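Drusora 中間報告(手書き料理帳の翻刻と公開)
Voltarau基金 地域の記録助成 ご担当者さま
2023年11月24日

いつもお世話になっております。前回の報告が8月でしたから、ちょっと間があいてしまいました。途中で一度メールを差し上げようと思いつつ、ちょうど料理帳の虫干しと重なって、机の上がとても人に見せられない状態で……。そのぶん今回は長めに書きます。お茶でも飲みながら読んでいただけるとうれしいです。

先に数字だけお伝えしておくと、撮影が終わったページは1101ページ、翻刻(手書きの文字を活字に起こす作業)の一巡目が終わった料理帳は10冊です。申請書に書いた目標と比べると、撮影は予定どおり、翻刻はやや遅れ気味。遅れの理由は後で書きますが、ひとことで言えば、字が読めません!

料理帳あつめの近況

春にお借りした分に加えて、秋になってから新しくお預かりした料理帳がありました。今回の分は海側の集落のものが多くて、これまで山側に偏っていたのがだいぶならされてきました。山側の料理帳は漬物と餅と豆の話がとにかく多いのですが、海側は干物のもどし方にやたらと詳しいんです。同じ身欠きにしんでも、米のとぎ汁につける、番茶で煮る、灰汁を使うと、家ごとに言うことが違います。しかもどの帳面も「必ず」と書いてある。必ず、とぎ汁。必ず、番茶。読んでいるこちらは困ってしまいますが、こういうところがいちばん楽しいです。

お借りするときのやりとりは、申請のときに考えていたよりずっと時間がかかります。玄関先で受け取って帰れるかと思うと、まず上がってお茶をいただき、漬物をいただき、そのうちに「そういえばもう一冊あった」と仏壇の下の引き出しから出てくる。急いで帰るとその一冊に会えないので、訪問は一日に一軒と決めました。交通費の一部が予定より増えているのはこのためです。

貸し出しの同意書は、夏に直していただいた文面に切り替えました。公開してよい範囲を、全文、料理の部分だけ、非公開の中から選んでいただく形です。料理帳というのは料理のことばかり書いてあるわけではなくて、親戚の悪口や、貸したお金の話や、子どもの熱の記録などが平気で混ざってきます。持ち主の方もそこまで読んでいないことが多いので、翻刻ができあがった段階でもう一度お見せして、そこで範囲を決め直していただけるようにしました。手間は増えましたが、この順番にしてよかったと思っています。

撮影について

撮影はほぼ軌道に乗りました。最初のころは開きの悪い帳面を無理に押さえそうになって冷や汗をかいたこともありますが、今は見開きを90度までしか開かず、左右のページを別々に撮るやり方で統一しています。真上から一度に撮るほうが早いのはわかっているんですけれど、糸がゆるんでいる帳面が多いので、ここは急がないことにしました。

綴じ目の近くに書き込みがあるときは、そこだけ別に寄って撮ります。昔の方は本当に紙を大事に使うので、余白という余白に何か書いてあるんですよね。表紙の裏に大根の値段、その横に味噌の仕込み日、さらにその上から鉛筆で孫の名前らしきもの。ページの順番も、前から使って、途中で逆さにして後ろから使って、真ん中でぶつかって終わる、という帳面がありました。どちらを表とするかで悩みましたが、前から使ったほうに通し番号をふり、逆さのほうは番号の後ろに印をつけて区別しています。

新聞や婦人雑誌の切り抜きが貼ってあるページは、撮影はしますが公開からは外しています。著作権の確認がひとつずつ必要になるためで、今年度のうちに片づく量ではありません。目録には「切り抜きあり」とだけ書いておき、書き込みがあれば書き込みだけを翻刻しています。切り抜きの作り方に「砂糖多すぎ」と赤字で直してあったりして、むしろそちらのほうが読みごたえがあります。

油のしみは思ったほど邪魔になりません。しみのついたページほどよく作られた料理ということなので、目録に「しみ」の欄を足しました。完全にわたしの趣味ですが、あとで並べてみたら揚げ物より煮物のページのほうが汚れている帳面もあって、入れておいてよかったです。

翻刻が遅れている理由

さて、ここからが言いにくい話です。

申請書には、翻刻は一冊につきひと月と書きました。あれは、字のきれいな帳面を見本にして出した見積もりでした。わたしの見通しが甘かったです。今お預かりしている中には、崩し字とカタカナと自己流の略字が混ざったものがあって、一ページに丸一日かかることもあります。

たとえば「シ」という一文字。醤油の略だったり、塩だったり、しいたけだったりします。同じ帳面の中ではだいたい決まっているのですが、途中で書き手が嫁いできた方に代わると、そこから意味が変わるんです! 塩と醤油を取り違えたまましばらく翻刻を進めてしまい、煮豆に塩が二合も入る計算になって、ようやくおかしいと気づきました。そこから前へ戻って直したので、その冊だけで三週間近く余計にかかっています。

分量の書き方も悩みどころです。「茶わん」が単位として使われている帳面が多いのですが、どの茶わんかは当然書いてありません。「いつもの鉢」「青い鉢」というのもあります。はじめは現代の分量に換算した表をつけるつもりでした。でも途中で考えを変えて、翻刻の本文は書かれたとおりにし、換算は注にまわすことにしました。「青い鉢」は「青い鉢」のまま残ります。お持ちの方に聞けば、その鉢がまだ台所にあることも多いので、わかったものは注に容量を入れています。

それから方言です。動詞がわからないのがいちばんつらい。「うるかす」くらいなら水につけることだと見当がつきますが、帳面によっては火加減の言い方が独特で、字は読めても何をすればいいのかがわかりません。読めない箇所と、読めるけれど意味がとれない箇所は、記号を分けて残すようにしました。前者は写真を見返せば解決することがありますが、後者は人に聞くしかないからです。

対応としては、二巡目の校正のやり方を変えました。これまでは一冊を最初から最後まで起こしてから見直していましたが、今は最初の数ページを起こした時点で一度止めて、略字の対応表を先に作ります。地味な作業で、その間は進み具合の数字がまったく増えないのでそわそわしますが、後戻りがぐっと減りました。秋以降の帳面はこの方法で進めていて、手ごたえはいいです。

公開用の目録

公開サイトは、申請時の予定どおりIvgateの目録システムを使って組んでいます。料理名、材料、季節、集落の名前から探せるようになりました。まだ限られた方だけが見られる状態ですが、年明けには最初の分を開けたいと思っています。

作ってみて困ったのは料理名です。名前のない料理がたくさんあるんですよ。「あれ」「例の煮たもの」「正月のやつ」。目録としては何か見出しを立てないと探せないので、かぎ括弧つきで原文のまま見出しにし、検索のための呼び名を別に添えることにしました。「正月のやつ」で検索すると、まったく違う料理がずらりと並びます。これはこれで面白いので、直さずにおくつもりです。

材料の呼び名も同じで、いもと書いてあっても里芋のことだったりじゃがいものことだったりします。季節や他の材料から判断できるときだけ補い、迷うときは「いも」のままにしています。わかったふりをして埋めてしまうと、あとから読む方が疑いようがなくなるので、ここは慎重にやっています。

読む会と試作の会

公民館での読む会は、これまでに4回ひらきました。帳面の写しを配って、みんなで読めない字を読む、というだけの集まりです。正直なところ、そんな地味な会に人が来てくださるのか心配していましたが、毎回にぎやかで、わたしが一週間にらんでも読めなかった字が、お茶を注いでいる間に読めてしまったりします。

いちばん盛り上がったのは、煮しめの順番の話でした。こんにゃくが先か、ごぼうが先か。帳面にはごぼうが先とあるのに、うちは違う、いやうちもごぼうだ、と話が止まらず、その日は半ページしか進みませんでした。でも録音を聞き返すと、帳面には書かれていない火のとめどきの話がたくさん入っているんです。録音は翻刻の注の材料として、話してくださった方の了解をいただいたうえで使います。

試作の会は一度だけ、かぼちゃと小豆の煮ものを作りました。帳面に「小豆はやわらかく、かぼちゃはくずさぬよう」とあるのを、そのとおりにやってみたところ、見事にくずれました。別々に煮て最後に合わせるのだと教わり、帳面をよく見ると、確かに行と行の間に小さく「別に」と書いてあったんです。翻刻では落としていた文字でした。作ってみないと気づかない誤りがあるのだと身にしみて、二巡目の校正では行間の小さな字を必ず拾うようにしています。

味のほうは、くずれていてもたいへんおいしかったです。塩がきちんと効いていて、甘さは今のものよりずっと控えめでした。
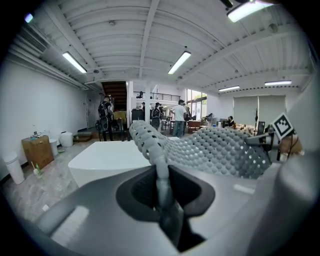 お金のこと

支出は全体として予算の範囲におさまっています。内訳では、さきほど書いた交通費が多め、印刷費が少なめです。印刷費が少ないのは、読む会の配布物を冊子にするのをやめて、その日に読むページの写しだけにしたからで、来年の冊子づくりの分には手をつけていません。

中性紙の封筒と保存箱は、夏にまとめて買いました。お返しするときに箱ごとお渡ししています。これが思いのほか喜ばれて、ある方などは料理帳より家族のアルバムを先に入れておられました。箱の追加を少しだけ買いたいので、印刷費から消耗品費への流用をお認めいただけないでしょうか。様式が必要でしたら、お送りください。

領収書は月ごとに台紙に貼ってあります。公民館の使用料だけ請求がまとめて年度末に来るそうで、今回の精算表では見込みとして入れました。

これからの予定

冬の間は家にこもって翻刻と校正です。雪が降ると訪問もしづらくなるので、ちょうどいいといえばちょうどいい季節です。まず一巡目の終わった帳面の校正をすませ、持ち主の方に見ていただいて、公開の範囲が決まったものから順に目録へ入れていきます。

読む会は雪の間も続けますが、帰り道が暗くなるので昼すぎに始めて早めに切り上げる予定です。次は漬物の帳面を読みます。塩加減の書き方がいちばんややこしい一冊なので、人の手が多いところに持っていくことにしました。試作の会もあと一度やりたくて、干物のもどし方を並べて試せないかと考えています。とぎ汁の家と番茶の家で、どちらが「必ず」なのか、食べ比べてみたいんです!

冊子のほうは、目次の案だけ作りました。料理の種類で分けるか、帳面ごとに分けるかで迷っています。種類で分けたほうが使いやすいのですが、帳面ごとに読むと、書いた方の機嫌や家の事情が見えてくるところがあって捨てがたいんです。今のところは帳面ごとにして、巻末に種類別の索引をつける方向に傾いています。ご意見があればぜひ聞かせてください。

ご相談したいこと

翻刻の期限について、申請書では年度内に全冊の校正まで終えるとしていましたが、字の難しい帳面については一巡目までを年度内とし、校正は次の春に回させていただけないかと考えています。急いで塩と醤油を間違えたものを公開するのがいちばんこわいので……。難しいようでしたら、冊数を減らして校正まで終える案も用意できます。どちらの形がそちらのご都合に合うか、お返事をいただければ、それに合わせて予定表を書き直します。

精算表と訪問の記録、同意書の新しい文面は別にお送りします。読む会を見にいらっしゃる場合は、駐車場がせまいので、前の日までにご一報ください。漬物はたぶん出ます。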